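Get Your Email Out and Keep Your Own Copy
by Glykeria Chatzigeorgiou

I wrote a long post in February about how much of our lives sits on servers run by companies we've never met, and what happens when one of them changes its mind about a country, a product or a price. Plenty of you wrote back to say fine, you agree, so what do I do about it? Well, you can do a lot! And the first job is a really satisfying one. You're going to pull down every message you have and keep it on a machine in your own home.

I did this with my Tundura account, which I've had since college. The steps are much the same for any webmail service that supports IMAP, and most of them do.

What you need

A computer with room on the drive. My whole mailbox took up less space than the vacation videos. You also need a desktop mail program. I use Camine, and the menu names below come from it, but any program that speaks IMAP and can keep folders locally will do the job. And you need an external drive for the second copy. Please don't skip the second copy.

Step 1: Look at what you have

Log in to your account in the browser and find the storage page. Mine was under Settings, then Account, then Usage. It'll tell you how big the mailbox is. While you're there, empty the trash and the spam folder, then sort by size and get rid of any giant attachments you truly don't want. I found 57 copies of the same apartment floor plan going back and forth between me and my sister.

Don't get carried away with cleaning, though! You can lose a whole weekend to it. Storage is cheap and you can tidy up later.

Step 2: Turn on IMAP

Go to Settings, then Forwarding and Other Programs (or whatever your service calls it), and switch IMAP on. Write down the incoming server name and the port. If the port is 993, that's the encrypted one, and you want that.

If you use two-step sign-in, you may need a separate password just for the mail program. These are often called app passwords. Make one, copy it somewhere safe for the next ten minutes, and carry on. Other services will pop up a login window and handle it for you.

Step 3: Add the account to your mail program

In Camine, choose File, New, Existing Account. Type your address and password, pick IMAP when it asks, and check the server name against what you wrote down. Press Test. If it fails, look for a space pasted in after the password. It's been that every single time for me.

Once the folder list appears, go to Account Settings, then Synchronization, and tick "Keep full messages on this computer." The wording matters. Some programs download only the headers by default, so your archive would be a very long list of subject lines with nothing inside.

Step 4: Let it run

Plug in the laptop, turn off sleep mode and leave it. I started mine at 9 p.m. and it was still going at breakfast. Some providers slow you down or stop you for a while if you pull too much in one go, so if it stalls, wait a few hours and start again. The program picks up where it left off.
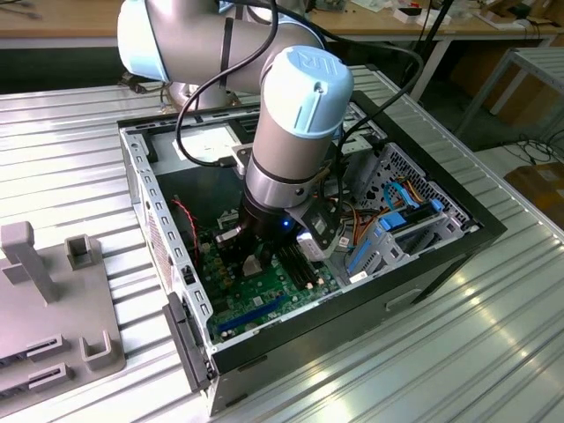
A desktop computer case, open and on its side.

Step 5: Copy the mail to local folders

This step is the one people miss, and it's the most important one on the page. An IMAP folder is a mirror. If the message disappears from the server, it can disappear from your computer too the next time the two talk to each other. So you need a copy that isn't tied to the account at all.

Make a new folder under Local Folders and call it something plain, like Archive. Go into your inbox, select a batch of messages, right-click and choose Copy To (copy, please, don't move!). I tried the whole inbox at once and the program froze, so now I do 600 messages at a time and it's perfectly happy. My sent mail was a bit over 3000 messages and it went through in one evening while I cooked dinner and watched a movie.

Do the sent folder. Do the old odd folders too - that's where the good stuff is. I have one called Ó Dubhghaill, after the landlord of my first apartment, and I'm so glad it came across.

Step 6: Check it

Quit the program, turn off your Wi-Fi, and open the program again. Now click around in the local archive. Open something from the earliest year you have, something from the middle, and something with an attachment. Open the attachment as well. If everything loads with the network off, you've got it, and it's a great feeling.

Compare the totals too. If the server says a folder has 200 messages and your local one has fewer, copy that folder again and use the program's Remove Duplicates tool afterward.

Step 7: Make the second copy

Close the mail program first, so no files are in use. Find the profile folder (Help, Troubleshooting, Open Profile Folder) and copy the entire thing to the external drive. If there's anything private in there, and there is, encrypt the drive before you start. Both major desktop systems can do that from the drive's settings. Keep the drive somewhere other than right next to the computer.

A few questions I've had already

Can I delete everything from the server now? You can, but give it a month. Use the archive for a while and see if anything's missing.

How often should I repeat it? I copy new mail across on the first of the month. It takes five minutes once the big download is done.

Does this work with a work account? Ask your employer first. My friend at Grosivitz did, and the answer was no.

Next up is contacts and calendars, which are quicker than mail and a lot more fun. If you get stuck on step 5, leave a comment with the name of your mail program and I'll try to find the right menu for you!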